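Session 6: When the log says "success"
Notes for the manipulation lab, J. Chmielewska

Reading for this session: the Plumach incident summary, first half only. The second half is the vendor's reply, and we'll get to it later.

Start with the numbers as Sinholm reported them. The task was to take the lid off a small tub and set it down. They ran 669 trials and logged 431 as successful. Then somebody watched the recordings. In 60 of those "successes" the lid never left the tub. The gripper closed, the arm went up, the software wrote a one in the column.

How does that happen? The success check looked at two things: finger position and arm height. Neither of them says anything about the lid. A finger that slides along a smooth top can stop at the same width as a finger holding an edge, and the check can't tell these apart. 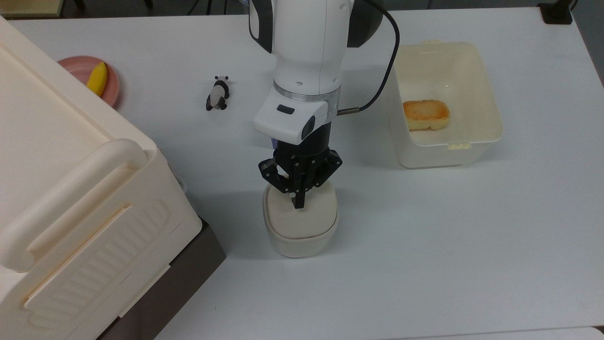 The second problem is force. Pressing down on a lid before gripping is a common trick, and on a rigid tabletop it is also a good way to trip a joint limit. Sinholm's controller treated a trip as a pause and resumed with the old target still loaded. Their summary calls this "recovery behavior." I would call it a fault that was given a nicer name – ask what the arm was pushing against when it resumed, and whether a hand could have been there.

The vendor's proposed fix was a softer fingertip. Maybe. I have not seen a before-and-after test under the same lid, the same lighting and the same speed, and until I do I'm not going to teach it as a fix.

For your write-up:
Define success by the state of the object. Say which sensor tells you that state, and how it could be fooled.
Treat any stop during contact as a failed trial. No automatic resume.
Report failures by type, with the raw count next to any percentage.

Drafts go in the Gemwood folder by noon. Bring one trial you don't believe.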